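We use cookies to keep you signed in and to remember your display settings. By continuing to browse you accept our use of cookies. Accept / Manage preferences

Washer dryer stops mid-cycle, code E32 — my running log (long, sorry)

Posted by Noemi Kincaid
Machine: Kasprzak front loader, washer dryer combo, bought second-hand
Status: Open, see last entry

Starting this as one thread so I'm not scattering bits all over the forum. Two kids in the same club colours, red with white trim on everything, and a machine that has decided it doesn't like finishing what it starts. I'd love some help! 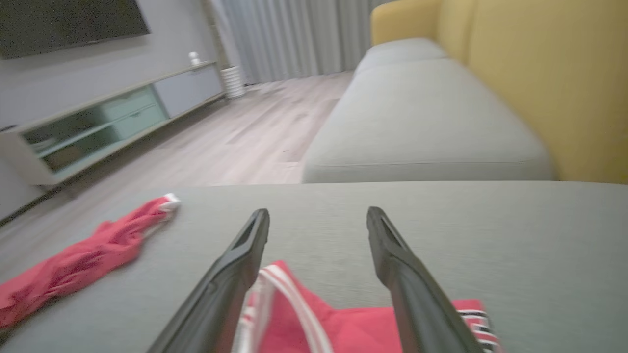
Entry 1: what it's doing

Normal cotton wash, 40 degrees, medium load. It fills, it tumbles, it drains, it gets to the point where it ought to ramp up for the final spin, and then it just sort of sulks. Drum rocks left, rocks right, has a think, rocks again. After a good long while of this it gives up, beeps, and shows E32. Door stays locked for a couple of minutes and then I get everything back dripping.

If I run spin only straight after, it sometimes works perfectly. That's what's doing my head in. Same load, same machine, and away it goes like nothing happened.

The manual (a photocopy, the previous owner was lovely but it's missing the middle) says E32 is "load fault, redistribute and restart". I have redistributed. I have restarted. I have redistributed until I know every sock personally.

Entry 2: things I'd already tried before posting

- Cleaned the filter behind the little flap. One hair tie, one five cent piece, a fair bit of grey sludge. Put a towel down first, learned that one years ago.
- Checked the drain hose for kinks. None that I could see.
- Smaller load. Same fault.
- Bigger load. Same fault, but slower to get there.
- Turned it off at the wall overnight. Worked twice the next day and I got very excited and told everyone. Third load, E32.

Entry 3: reply from Jalen and what I did about it

My brother-in-law Jalen Kincaid rang after I'd put the above up, and his first question was whether it was level. I said of course it's level. He asked if I'd put a level on it. I had not put a level on it.

So I borrowed one, and it's leaning towards the back corner, quite a lot. We had the laundry floor redone in the winter and the machine got walked out and walked back in, and I never touched the feet afterwards. It wasn't rocking when I pushed on it so I figured it was fine. Apparently it can sit firm on all its feet and still be well off.

Getting to the back feet was a whole afternoon. On this model the lock nuts turn the opposite way to how I expected, so if you're doing the same job and it's getting tighter and tighter, stop and try the other way before you round it off like I nearly did. I wound the back left foot out, checked the level side to side and front to back, did up the lock nuts, and then had to do it all again because tightening the nut pulled the foot with it.

Result: much quieter. The shuddering I'd just been living with is gone. Ran two loads through and both got to the end. I closed the ticket and made a cup of tea.

Entry 4: reopening the ticket

It's back. E32, mixed load, same sulky rocking. So the levelling was worth doing but it wasn't the whole story.

I've started writing down what goes in each time, which my family thinks is hilarious. So far:

- Towels only: fine
- School uniforms and undies: fine
- Sheets with anything else at all: E32
- Sports gear on its own, small load: E32
- Sports gear with towels: fine

The sheets I understand, they ball up and swallow everything. The sports gear had me puzzled. It's all light slippery stuff and I'd have thought it would be the easiest thing in the world to spin.

Entry 5: Tamsin's theory

Tamsin Escobedo, who I think has answered half the questions on this forum, reckons the small load is exactly the problem. Light synthetic stuff holds very little water, it clumps into one lump on one side of the drum, and there's nothing on the other side to balance it. The machine feels the lump, slows down, tries to shake it loose, and after so many goes it quits. She said to chuck in a couple of old towels as ballast, and that explains why my sports-with-towels load went through.

She also asked me to do the bounce test, which I'd never heard of. Machine off, door open, push down firmly on the drum and let go. It should come up, settle and stop. If it keeps bobbing the dampers are on their way out. Mine came up, went down, came up again, had one more little wobble and stopped. Is that bad? I've pushed on it so many times now I can't tell. I tried my mum's machine to compare and hers just goes up and stops dead, so I'm leaning towards bad.

Entry 6: calling the parts people

Rang Hestside Spares. Spent a while on hold, then got Dolores, who was terrific. I read her the model number off the sticker inside the door and she told me there are two versions of this machine with different dampers, and the only way to know is the last bit of the serial number. Mine ends in 201, which makes it the older type. The older type has friction dampers that clip in with a plastic pin at each end, and they do wear.

She has the set in stock. She also said, before I spend the money, to have a look at the suspension springs at the top because if one of those has hopped off its hook it'll give you the same sort of bobbing. Lid comes off with two screws at the back. I looked with a torch and both springs are where they should be, hooked at both ends, no cracks that I can see. One has a bit of rust on it. Dolores says surface rust is nothing to worry about.

Parts ordered November 19, 2020. She quoted five business days, but warned me that everything heading into December is running behind.

Entry 7: while I'm waiting

What I'm doing in the meantime, in case it helps anyone stuck with the same thing:

- Sports gear goes in with towels, always. Turned the right way out first, and any drawstrings tied.
- Sheets go in by themselves, one set at a time, and I don't stuff them in as a ball. Loosely folded over seems to be best.
- Spin speed turned down one notch. Comes out a bit wetter but it does come out.
- If it starts the rocking business I pause it early, drain, open up, pull everything apart and run spin only. Much quicker than letting it argue with itself to the bitter end.

Imani Escobedo asked in the comments whether I'd been using the dryer side, and no, I've left that alone. I don't want it running hot with a drum that's moving about more than it should. The gear goes over the airer or the back of a chair and it's dry by the morning anyway, that fabric takes no time at all.

She also wondered about too much detergent, and fair call, I was probably a bit heavy-handed. Foam can throw the spin out too apparently. I've cut back to half the scoop and there's less froth on the glass, though I haven't noticed any difference with the E32.

Entry 8: where it's at now

Dampers arrived, one day late, no complaints. I've got the box on top of the machine and I've watched the only video I can find, which is for the newer type and so of limited use to me. From what I can work out, the machine has to be tipped forward or laid on its front with blankets under it, and you get at the pins from underneath. Jalen's coming over on Saturday to help with the lifting.

Questions for anyone who's done the older type:

Do the pins push out or do you have to squeeze a tab first? Dolores thought there was a tab but wasn't certain, and I don't want to snap one.

Do I need to drain the sump before tipping it, or is opening the filter enough?

And should I fit the old transit bolts while I'm moving it? I've found the bolts, in a bag taped inside the laundry cupboard, bless the previous owner.

I'll post again once they're in and I've run a load of just sports gear through it, no towels.

Get fixes and how-tos in your inbox. Sign up for our monthly newsletter. You can unsubscribe at any time.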